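The Rolisent Serving Tray in Teal: Five Months of Lunches Later

Posted Monday, January 3, 2022 by Anneli Lappalainen

I have carried more lunches on a piece of teal plastic since August than I'd like to admit, so it's time I wrote the thing up.
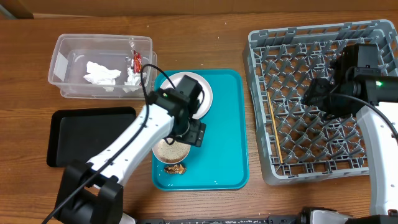

Why I bought another tray

I already owned a black one. It's a plain rectangle with raised edges and it has been with me since my first apartment in Zesdale, and there is nothing wrong with it except that I'm tired of looking at it. Everything on it looks like hospital food to me, even good food! So when Räsänen (the housewares store by the bus station, not the bakery) put the Rolisent trays out on the front table for 14 dollars, I picked up the teal one and walked around the store with it for a while and then paid for it. That was all the research I did.

Size

It holds a round plate and a small bowl with space left over, and that's my lunch nine days out of ten. Plate at the back, bowl in front, and whatever little snack I'm having goes right on the tray by the bowl. If you eat off big dinner plates, take one to the store with you and try it. My sister's plates hang over the rim, and then the whole thing tips when you lean on it.

The rim

This is my favorite part. It's raised all the way around and the corners are rounded, so crumbs stay put and you can tip them straight into the trash. I spilled most of a bowl of lentil soup in October and the tray caught nearly all of it (my sleeve got the rest). The rounded corners are easy to wipe, too. My black tray has a line of something in one corner that I have given up on.

Grip

So-so. The surface is smooth and a light bowl will slide if you take the stairs too fast. I cut a piece of shelf liner to fit and that fixed it, but I shouldn't have to do that with a new tray. There are no handles either, you just hold it by the edge. Fine for me, maybe less fine if your hands bother you.

Washing

I do mine by hand with dish soap and lean it up beside the dish rack — it's too big to go in with the plates. I've put it through the dishwasher exactly once, top rack, and it came out the same shape it went in. Tomato sauce left a faint orange patch that was gone after a night with baking soda.

Color

It's a real teal, a bit on the green side in the evening. On my brown wood table it looks great, and white dishes look really crisp against it. I've had a few scratches from forks and they only show when the light comes in low.

What about the Plalo?

A couple of you asked. I borrowed a Plalo tray from work for a week and it's heavier and grippier, and I'd pick it if I were carrying coffee cups all day. But it only came in gray or beige, and it cost nearly twice as much. For one person's lunch I still reach for the Rolisent.

Would I buy it again? Yes, and I'm thinking about a second one so I can stop pretending the black one is for guests. Four stars, with one off for the sliding — if they ever make one with a grippy bottom I'll be first in line at Räsänen.

50 shares | 14 comments

Contact | © 2022 Anneli Lappalainen | Back to top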